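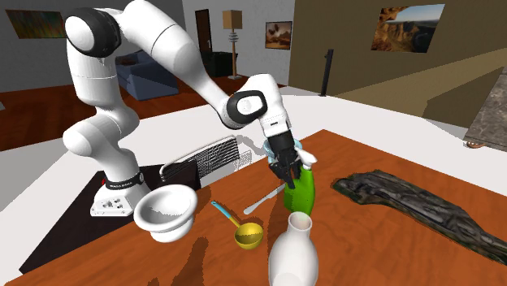 Konusix kitchen scene pack: worth the money?

pudstead_ita
April 12, 2019
So I've been on the Konusix trial for 11 days and I need to decide before they bill me. Shot at the top is from my run this morning, gripper closed on the green spray bottle in the stock apartment scene. I love the clutter! You get a ladle, a table knife, a vase, even a big gnarly piece of driftwood, and it all gets in the way like stuff on a real table would. The full license is $979 though, and that's a lot for a two-person shop. Anybody here paid for it?

sevcollado
Paid in September, no regrets. We tune all our pick orders in it before we touch the real arm. The grasp planner alone saved me a couple of weeks. Support answers fast too.

jinlow_fan
I'd pass. Look at the dish rack at the back of your shot, part of it is see-through mesh. For that price I want finished assets. And the white bowl lying on its side by the base, is that where you put it?

pudstead_ita
Nope, I loaded it upright. My guess is the arm clipped it on an earlier pass, but I didn't save the log (dumb, I know). The rack doesn't bother me, I never grab it.

jinlow_fan
It'll bother you when you train a vision model on it. Jinlow costs less and the renders are cleaner.

sevcollado
Cleaner, sure, but the contacts in Jinlow are mush. Bottles slid right out of the fingers on me. I'll take an ugly rack over that any day.

noelia_n
Kind of with both of you? I use it for teaching and the students like the living room, sofa and paintings and all, but it's heavy. My laptop chokes until I turn off the room behind the table. Ita, ask about the small shop plan, it isn't on the pricing page. You get 2 seats and no cloud rendering.

pudstead_ita
Ooh, didn't know that existed. Cloud rendering I can live without. Emailing them now.

jinlow_fan
Get them to extend the trial while you're at it. They gave me 14 extra days and all I did was complain about the textures.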